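Forums > Robotics > Events and Meetups > Went to the Prurkau open day (pics)

Tagged: open day, teleop and handheld, laundry, trip reports

benchvise_ed
So who else went to the Prurkau thing Sunday? Posting while I still remember it. No slides, no talk, which I liked. You sign in at the door, get a sticker, and then wander through the place while people work. It's an apartment basically. Bedroom, a bigger room off it with desks, kitchen they asked us to stay out of.

They do handheld grippers, one per hand, folding and spreading clothes on a bed. All day. I stood there a good long while.

Want opinions on the cloth part from people who know more than me. My old job was pick and place on rigid stuff so shirts are a foreign country.

mo_lintpicker
I was there!! afternoon slot. You might've been the guy asking about bolt sizes

benchvise_ed
Guilty

granary9
Did they let you try? Pilkington's open day last November was all behind a rope, drove two hours for that

benchvise_ed
Yes you could try after 3 pm. Line was long. 25 on the sheet when I signed up and they got through most of them I think. I got one shirt. Took me forever, your hands want to do finger things and you've got a two finger pinch and that's it.

mo_lintpicker
same, I dropped the sleeve like four times. my sister did it first go, so annoying

kestrel_torque
Pics or it didn't happen. The program page said "live household manipulation" and I've been burned by that phrase.

mo_lintpicker
one of the people working there posted in the attendee group, he said fine to repost so copying his whole post in. pics first then his text
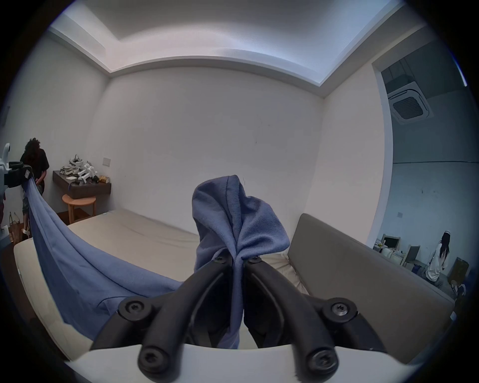
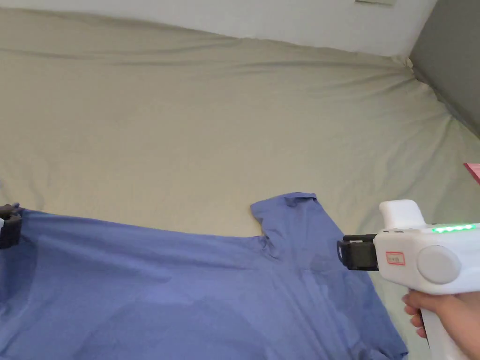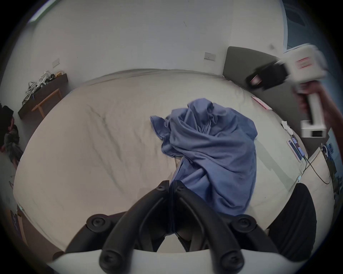
Blue cloth in all three, first one is it held up between both grippers

Tharindu Abeysekara
Demo operator and trainer, Prurkau

Thanks to everybody who came by. A few answers, since I kept getting the same questions and my voice was gone by 4.

Why a bed and not a table. Beds are where people fold laundry. Also the mattress gives, and the sheet wrinkles under the shirt, so you get a soft thing on top of another soft thing. If you only ever practice on a hard flat table you get a nice fold that falls apart in a house.

How do you pick up a shirt without grabbing the sheet. Slowly. Come in low, close on the ridge where the cloth already bunches, lift a bit, look, then commit. Shoulder seam is a good place. Middle of the chest is a bad place, you end up with a tent.

Why two hands. One hand can pick up cloth but it can't open it. You need tension. Pinch, pull apart, lower it down. Most of what I teach new people is how much to pull. Too much and it pops out of one side and you start over.

We did 35 folds on Sunday that we were happy with. There were more that we weren't happy with and those stayed on the whiteboard too, some of you took pictures of it, fine by me. The running total on the board, 1,425, is since we moved into this apartment and includes towels.

Towels are easy. Please stop asking to do towels.

kestrel_torque
ok that's a better writeup than I expected. The pinch on the first pic is decent, it's got a proper fold of cloth in there and not just an edge.

granary9
35 in a day though?? My mom does that before breakfast. I don't get what I'm supposed to be impressed by. Humans holding grippers folding shirts. Where's the robot

benchvise_ed
Point is the way the person does it, with the same kind of hand the arm would have. I asked about the arms and they said different site, not open to visitors.

granary9
Right so you went to a robot open day and saw people doing laundry

mo_lintpicker
I mean. yes. it was great

kestrel_torque
Granary's not totally wrong. I did the Jakeck day in spring and they had an arm doing one towel on a loop. Looked slick, and then a kid swapped the towel for his hoodie and it just sat there. I'd take Prurkau's way over that, at least you see where cloth is hard.

tallowfield
Disagree. At Jakeck you saw a machine do a thing start to finish. At this one you're taking it on trust that any of it carries over to an arm. Somebody ask them for numbers on that. Folds by people isn't a number I care about.

benchvise_ed
I did ask. Was told "come back next year". Make of that what you will

tallowfield
I make of it that they don't have it yet.

kestrel_torque
Or they have it and it's embarrassing. Both are normal

mo_lintpicker
ed what were you asking re bolts anyway

benchvise_ed
Finger linkage. Look at pic 1, the hex socket bolts on the joints, big ones low down and smaller up by the tips. I wanted to know if they re-torque them because plastic links creep. Guy said they check for play every morning, wiggle test. No torque driver. That bugged me a little. In pic 3 you can see the same area with the fingers coming together over the shirt and nothing in them, tips look to meet nicely, so maybe wiggle test is fine.

tallowfield
Wiggle test is not fine.

benchvise_ed
I have worked places where the wiggle test was the whole maintenance plan

pilot_hole
Late q, what's the green on the one in pic 2? Status?

mo_lintpicker
row of little green leds along the top. I asked the girl at the door and she said green is good and then someone needed a sticker. so green is good

pilot_hole
lol thanks

pilot_hole
How heavy are they? I've got bad wrists, would want to try next time but not if it's like holding a drill up

benchvise_ed
Didn't weigh one. Lighter than a drill. But you're holding two and your elbows are out the whole time, I felt it in the shoulders on Monday not the wrists. The handle's long so you can choke up on it. Ask for a chair, they had one for the lady before me and she worked from the side of the bed ok.

granary9
Still think it's a stretch calling it a demo. Was there at least food

mo_lintpicker
samosas!! really good ones. gone by 2

granary9
Fine I'm coming next year

kestrel_torque
Parking?

benchvise_ed
Street, bad. I ended up by the Mirico building and walked. Bus 311 stops right at the corner, take that. Elevator's small so if you come with a group, stairs, it's only the third floor.

tallowfield
If anyone goes again bring a button shirt. Serious. Tees are the friendly case. Collar plus a placket and I bet that pull apart trick goes sideways fast.

mo_lintpicker
I asked about button shirts! he said they do them on weekdays and not when theres guests watching haha

tallowfield
Well there's your answer

benchvise_ed
I respect it tbh. Will email and ask if we can come on a weekday, small group. Reply here if you want in, need names before I write. Me, mo, pilot_hole if the wrists allow, who else

kestrel_torque
In. Not if it's a Tuesday

tallowfield
In, and I'm bringing the shirt.

Related threads
Pilkington open day, worth the drive?
Jakeck spring demo, towel arm video discussion
Two finger vs three finger for fabric
Plastic linkages and creep, how often do you re-torque
Shoulder pain from handheld rigs, what helps
Who's hosting visitors this winter (list)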